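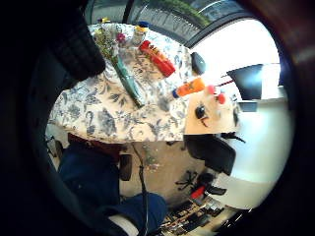 3.2 Collecting demonstrations by hand and by remote control

Print this section | E-mail this section

We went back and forth for most of April on how people should show the robot what to do. My co-author Thabiso Mabaso wanted everything done over the remote link, with the person steering the Pletunix arm through the Hendricks console, so the recorded motions would be ones the arm could play back. I wanted the hand-held gripper. You pick it up, you do the job, you put it down (I have taught my nephew to use it in the time it takes to boil pasta). In the end we did both, on the same tasks, and this section covers how the recordings were made and which ones we kept.

The tasks themselves are tabletop ones. In a typical layout there is a round table with a flower-print cloth, a bouquet lying across it, and a couple of bottles on their sides. We like the patterned cloth a lot! A plain white table makes everything easy to pick out, and an early version of our policy did beautifully on one and then fell apart on anything with leaves printed on it. Flowers on top of printed flowers is a much fairer test, and I'd urge anyone copying our setup to go find the busiest tablecloth they can stand.

Four people gave demonstrations, all at the Pidham site. Each got the same short instructions: grasp the item named on the card, move it to the spot named on the card, let go, back off. We said nothing about speed. We also said nothing about which end of a bottle to grab, and I wish we had, as the four of them settled on different habits within minutes and stuck to them. Two went for the cap end nearly every time. One liked the middle. The fourth changed grip depending on which way the bottle was pointing, and those recordings were the hardest to learn from, even though to my eye they were the most sensible.

With the hand-held tool, the camera rides on the gripper, so the robot later learns from a view that swings all over the place. People tilt their wrists far more than they think they do. A table can end up steeply slanted in the image, with a window running along the top and the floor spread across the bottom, and a person's knees in one corner. We made no effort to straighten the images. The wrist camera on the Pletunix arm uses the same lens, dark ring and all, and we wanted the two to match as closely as we could manage.

Remote control was slower going. The operator sits at the Hendricks console and moves a small handle, and the arm follows with a delay you stop noticing after the first few tries — or you say you've stopped noticing, and your grasps get shorter and more cautious anyway. Flasano, our logging software, stored the handle position, the arm position and the wrist video on one clock. For the hand-held tool it stored the video, the finger opening and the estimated tool pose. That last one gave us grief. Fast swings blur the image, the pose estimate drifts, and the robot ends up being told to reach for a spot well under the table.

After collection, Thabiso and I went through every recording separately and marked each one keep or drop, then argued over the ones where we differed. We kept 77 demonstrations and dropped 17. Most of the dropped ones were hand-held, and most of those had pose drift. The kept set comes to 3964 seconds of video. I had expected remote control to win easily on clean data, and on that one point it did, but the hand-held sessions were so much quicker to run that we still came away with more usable recordings per afternoon.

One thing we did not plan for was how close people bring the tool to themselves. Between tasks, arms drop, the gripper turns around, and the camera gets a view with hardly any table in it. Figure 4 gives a close-range view of this sort. We trimmed such stretches from the training set and kept the uncut files, which came in handy later when we wanted the policy to learn what "no task going on" looks like.

Figure 4. View from the camera on the hand-held gripper at very close range. A floral shirt and dark trousers take up much of it, with the room curving away on the left.

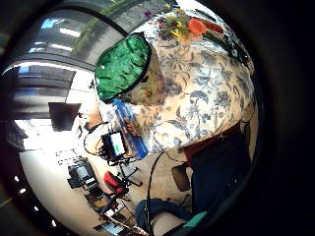 How did we decide where a demonstration starts and stops?

The start is the first moment the fingers begin to close on the named item, minus two seconds, and the stop is two seconds after they open again. We tried having the operators press a button at each end and they kept forgetting it. Finger opening is logged by both setups, so the same rule works for the hand-held tool and for the console, and it can be run over the whole set in one go. Where a person fumbled and grasped twice, we kept both tries in a single demonstration. A recovery from a bad grasp is worth having, and the console operators gave us very few of them.

The mix of the two sources matters a good deal more than I guessed when we started, and we come back to it in Section 4 with the training runs. For now, the split used everywhere below is by person: three people's recordings for training, the remaining person's for testing, rotated until each has been held out once.

Related items

Section 3.1: Lens and gripper geometry
Section 3.3: Matching tool pose to arm pose
Section 4: Training on mixed sources
Appendix B: Task cards and operator instructions
Flasano log format, short notes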